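Home | Ask | Topics | Kitchen & Table | Members | Log in

Getting tea stains out of old white cups

Posted by Vendula Šimko in Kitchen & Table
Last updated Oct 3, 2023

Hi everyone! I picked up a whole box of white teacups at the Judville flea market in August and I'm completely in love with them. They're thin, they ring when you tap them, and they cost me next to nothing. The trouble is the insides. Most have a brown ring below the rim, and a couple are tan all the way down. Dish soap does nothing. I tried a scouring pad on the worst one and got gray marks on top of the brown, so now I'm scared to touch the rest.

What I'd love is to get them back to a nice clean white inside, with the outside white like this:
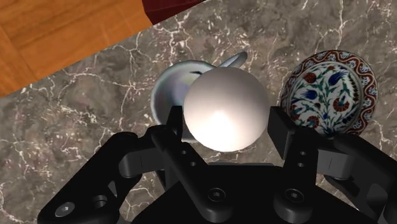

Žofie Hudec
Stop with the scouring pad! Those gray marks are probably metal rubbed off onto the glaze, and they usually come away with a mild cream cleanser and a soft cloth. For the tea, baking soda is wonderful. Wet the cup, put a spoonful in, and rub it around with your fingers until you have a paste. Leave it 10 minutes and rub again. I did my grandmother's whole set this way one rainy afternoon with the radio on and it was the best fun (my sister thinks I'm odd). If any of yours have gold on the rim, keep the paste off the gold.

14 people found this helpful | Share

Otakar Štefanec
denture tablets. hot water, drop one in, go to bed

3 people found this helpful | Share

Banafsheh Mahmoudi
I love this kind of project! Žofie's paste is where I'd start too, and for the tan ones I'd go on to a soak in oxygen bleach, the powdered kind for laundry. Follow the amount on the tub and use warm water, never boiling, on old china. Please don't use chlorine bleach. It can creep in under crazed glaze and the cup may never be right again.

I soak in a glass bowl so I can watch the color lift without fishing around in there. Put a folded dish towel in the bottom if your counter is stone and your bowl is heavy, and do two cups at a time so they don't knock together.

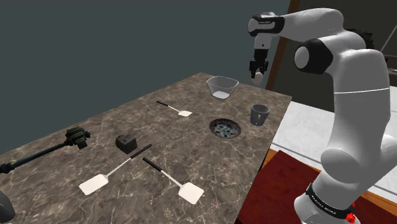 Give them a couple of hours, then rinse really well and let them dry upside down on a rack. If there's still a shadow, do it all over again with a fresh batch, the old solution goes flat. Hairline cracks that have gone brown are slower, and I have one saucer that took more than 2 days of soaking before I was happy with it. Still use it every morning!

Oh, and check for crazing first by holding each cup up to a lamp.

Share | 5 comments | Report a problem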